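Category: Meeting Minutes > Handling Cell

Gripper comparison, working meeting
Dilemville shop, 7 Jan 2022

Minutes of the last meeting accepted with one correction. The Csonka gripper was listed as "passed" on soft goods. It should have read "not finished." The person who wrote "passed" has been asked to stop doing that.

1. Where the comparison stands

The test lead reported 361 picks logged on the Csonka linkage gripper since the start of December. The plan called for 500 before anyone drew conclusions. Conclusions have been drawn anyway, mostly in emails, and the meeting agreed to ignore them until the log is full.

Of the picks so far, 38 were marked as drops. The software side thinks several of those were really bad grasps that the controller should have refused. The hardware side doesn't see why that makes them any less of a drop. Left as drops.

The Garum suction head has not been run on the same set of items. Its numbers come from a set of flat boxes and can't be put next to the others. This was said in December too. The slide that puts them side by side is to come down.

2. Fakia controller

The Fakia rep's claim that the new controller makes the arm "noticeably smoother" was discussed at some length. Two people think they notice it. Both knew which controller was running when they watched. Proposal to repeat it with the operator not told which one is on. Agreed, though there was grumbling about the time it takes to swap the cabinets.

Nobody could say what "smoother" was supposed to do for the pick rate. Question goes back to Fakia in writing.

3. The bin and the items

Long discussion. The divider is still held in with two spring clamps, one at each end. One view was that this is fine for a trial. The other was that if the panel shifts between runs then the front compartment is a different size for each gripper and the comparison is worth very little. The divider also leans toward the front. Position to be marked on the bin walls and checked before each run. A proper bracket was asked for and not refused.

Items in the front compartment stay a mixed lot: the work glove, the toy bricks, the long-handled brush. The brush was objected to on the grounds that its handle reaches over the side wall and out across the table, so a gripper can get it by luck. Kept in for now, but its results will be listed apart.
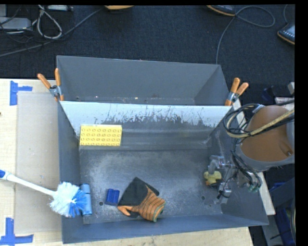

The glove is where most of the argument was. Supporters of the Csonka say it does well on cloth. The log has 17 glove attempts, all with the glove put in by the same hand in much the same way. It was agreed this proves close to nothing. From the next run the glove gets dropped in from above and left as it lands.

4. Cables

The cable bundle on the arm was raised again. It loops across the front of the cover and the lines down to the gripper hang free. The worry is snagging on the bin wall. No snag has been logged, but there is no box on the form for one. Box to be added.

5. Actions

Test lead: finish the 500, same items, divider checked each time.
Software: write down what counts as a refused grasp, one page at most.
Hardware: bracket, cable ties, new form.
Purchasing: no order to Csonka or Garum until item 1 is closed. The Csonka discount runs out before then. Noted.

Next meeting when the log is full.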